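**Tramgate reading room hours**

Starting in July, the Tramgate reading room will stay open until 8 p.m. on weeknights. Sunday hours do not change. The Grindamwood branch keeps its current schedule while the roof is repaired.

Loans at Tramgate reached nearly 4,000 last quarter, and 817 of those were large-print books. The loan limit for large print goes up by 3 per card. Holds placed at Grindamwood can be picked up at either desk. Parking on the Hsieh Street side is closed until the paving is finished.

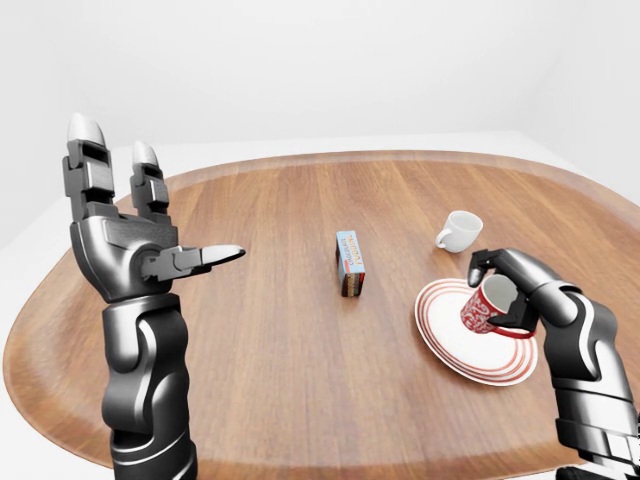 *Rounded wooden table, white wall behind.*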